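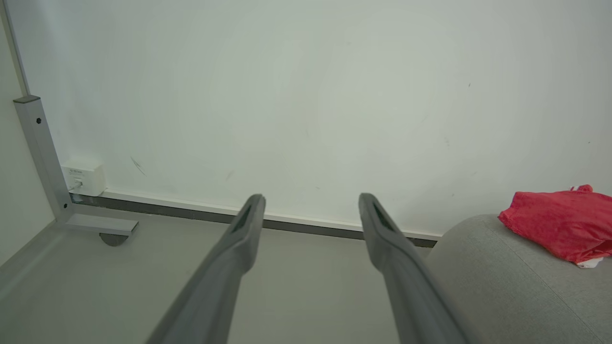
The Red Jumper

My aunt Romana left me her half of a dry cleaner's, and I should say straight away that I didn't want it. I'd been given a set of saucepans by her once, when I turned sixteen, and I hadn't wanted those either, but I've still got them and they're very good saucepans.

The other half belonged to Eduard Ďurica, who had run the front counter at Flakton for as long as I'd been alive and who met me off the bus in October holding an umbrella over himself. He was smaller than I remembered. He said, "You've got her chin," and then he walked off up the hill so fast that I had to jog with my suitcase.

I'd planned to stay six days. Sign the papers, sell him my half, eat something with dumplings in it, go home. I told him so over soup that first night (no dumplings, it was barley) and he nodded all the way through and then said he couldn't possibly buy it until we'd dealt with the uncollected.

"The uncollected what?" I said.

He took me downstairs and switched on the light. Well! You never saw so many coats. Rails of them, right to the back wall, every one in its bag with a paper ticket pinned on, and behind the coats there were suits, and a wedding dress, and what I can only call a cape. People had brought them in and never come back. Romana wouldn't throw a single thing out. There were 632 tickets in the book, and the oldest were in handwriting neither of us knew.

"We ring them," said Eduard. "She always said that we would ring them."

So we rang them. I did the mornings, because my accent made people curious enough not to hang up, and Eduard did the afternoons in his good jacket, as if they could see him. Most of the numbers were dead. A few of the people were too, and then you'd get a daughter or a nephew, and there'd be a silence, and they'd ask what colour it was. They always asked that! I got quite good at colours. I stopped saying brown and started saying conker, or tea.

A man came all the way from Dilon for his father's overcoat and put it on in the shop over the coat he already had. A woman called Mrs Ikisov told me very firmly that she had never owned a raincoat, and turned up an hour later to fetch it. We gave the cape to the theatre. By the sixth day we'd crossed off 80, and I rang work and told them I had a chest infection, and coughed a bit, and Eduard, who was eating a Danish at the time, gave me a thumbs up.

Ticket 16 was the one I got stuck on. It was low down in the book, so it should have been one of the ancient ones, but the ink was fresh and blue and I knew the writing from birthday cards. It didn't say a name. It said "Red, child's, loose thread at neck," and then "Danko", and then nothing.

"Who's Danko?" I asked.

Eduard got very busy with the hangers. He had a way of sorting hangers when he didn't want to talk, wire ones with wire ones, wooden with wooden, and then he'd muddle them up again later so there'd be some for next time. I waited. I'm a terrible waiter as a rule, but I'd been learning.

"A dog," he said in the end.

"She dry-cleaned a dog's jumper?"

"It was not always a dog's jumper."

And then out it came, bit by bit, over the hangers. I'd visited once, when I was five, and I'd been cold, and Romana had knitted me a red jumper in two evenings flat. I had worn it the whole time I was there, even in bed. Then my mother had packed in a hurry (there'd been a row, there was always a row) and it got left on the back of a kitchen chair. Romana meant to post it. She wrapped it up, even. But she and my mother weren't speaking, and it sat on the dresser through one winter, and then another, and by then, as Eduard pointed out, I'd have been far too big. So it went to Danko, who felt the cold as well.

"And when he died she washed it," he said, "and mended it, and gave it a ticket. I told her, this number is taken. She said, then that person has waited long enough and can have another number."

I didn't remember the jumper. I'd love to tell you that I did. I remembered a dog, or the back end of one going under a table, and a smell of steam, and somebody singing the same four words over and over because she'd lost the rest of the song.

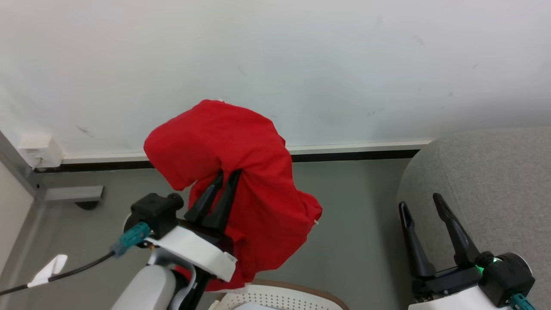 Bright red, like Romana's wool.

We found it on the very last rail, folded over a hanger meant for trousers. It was tiny. The neck had been darned in a pink that was nearly right. Eduard held it up against me and it came down as far as my second button, and he said, quite seriously, "It could be let out."

I made him ring me. I know how that sounds, but we'd done all the others properly and it seemed rude to skip one. I went and stood in the back with my phone, and he put on his good jacket and dialled.

"Good afternoon, this is Flakton," he said. I could hear him twice, once in my ear and once through the curtain. "We have an item here belonging to you."

"Oh yes?" I said. "What colour is it?"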